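The Long Life of a Kitchen Table

When the furniture works at Guvodthorpe closed, the town lost its biggest employer and kept its tables. They are still in nearly every house on the east side of the river, and a good number have been there longer than the people who eat at them.

The works made chairs and dressers too, but the table was what people bought. It was called the Monine, and the last price list, printed in December, gives 2,243 as the number sold that year. Buyers could have it in 2 lengths. The shorter one fit the row houses near the works, where the kitchen was the only room heated all winter.

Siham Karaki grew up with the longer one. Her parents bought it secondhand and carried it home on a borrowed cart. "We did everything on it," she says. "Homework, bread, my father's taxes. When my brother was sick he slept under it, because it was near the stove and he liked it there."

She has it now in her own kitchen on Camargo Street. One leg has been replaced and the top has been sanded down at least twice. Her daughter wants it someday. Her son has asked her to please get something that doesn't catch his sweaters.

Omar Kanaan repairs tables like hers in a shop behind the old bus garage. He trained as a joiner and spent 12 years fitting kitchens before he went out on his own. Most of his work now is loose joints. A table gets dragged across a floor instead of lifted, the legs take the strain, and after enough years the glue lets go. He knocks the joint apart, cleans off the old glue, puts in new glue and clamps it overnight. The charge for a full set of legs is 200 dollars, which he knows is more than some people paid for the table.

"They come in and say it's not worth much," he says. "Then I give them the price and they say fine."

Tops are harder. People want the rings and burns gone, but every sanding takes away wood, and he will turn down a job if the top is already thin. He would sooner wax it and send it home. A customer from Kornance once drove over with a top that had been cut down to make a desk, then brought back to be made into a table again. He told her to keep the desk.

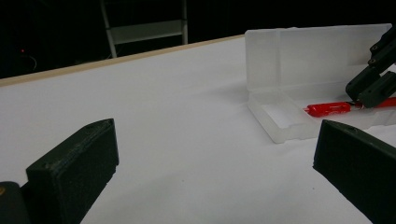

What has changed, Kanaan says, is how much space people have. The newer apartments by the station have a counter with stools and no room for a table that seats six. Families who move there try to give theirs to a cousin or a neighbor first. If that fails, the table goes into a basement, where damp gets into the joints – and a few years later it ends up in his shop.

Karaki had the chance to move to one of those apartments last year. She measured the kitchen before she looked at anything else. The table would have gone in, but only pushed against the wall, with one side no use to anyone. She stayed where she was and had the back door fixed.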